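Kitchen Equipment and Storage – Unit 2 Handout
Listham Household Skills Course

2.1 Scope
Unit 1 dealt with fixed cabinets. This unit covers small items kept on an open surface: one countertop appliance, one covered pan, and the bowls and container lids used with them. The worked layout is the Trirach layout, which divides the surface into a left and a right zone with a clear area between them.

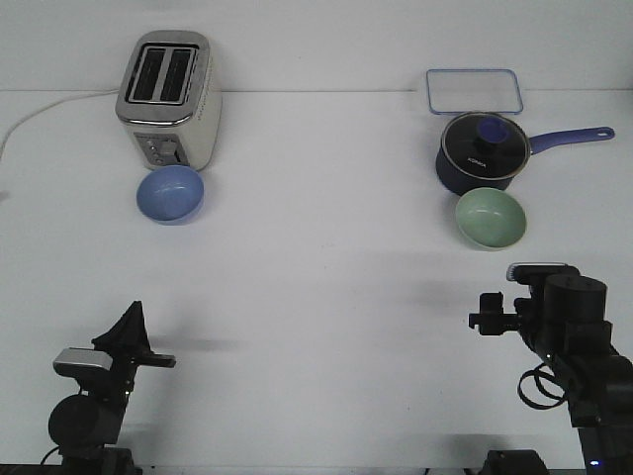
Appliances with a cord are placed first, and everything else is fitted to them. The position is set by the cord path, then by access to the controls. In the layout used for this unit the two-slot toaster stands at the upper left, with its cord running left across the back of the table and its control panel toward the front. A bowl may share that zone temporarily but should not stay against the panel.

2.2 Covered pans
Store a saucepan with its own lid on. Turn the handle along the surface, never over the front edge. Allow for the full length, handle included, when measuring shelf depth.

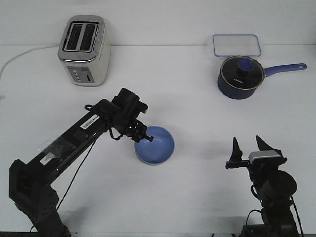

Flat container lids take little height and can go behind a pan. Keep them separate from pan lids in the inventory – the two are often entered under one heading.

2.3 Bowls
Bowls are moved last. Lift clear of neighboring items; do not slide.

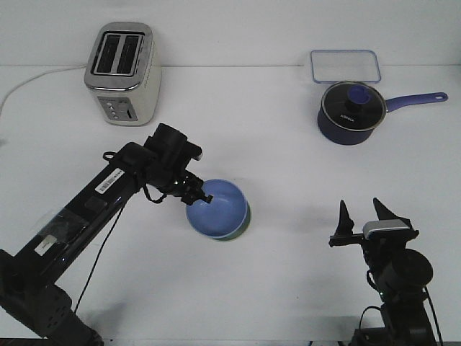
Record the final position on the layout sheet before starting the next item. Appliance load is treated in Unit 3. For the exercises there, assume a toaster rated at 900 watts.

Reading: Valdebenito notes, section on open shelving.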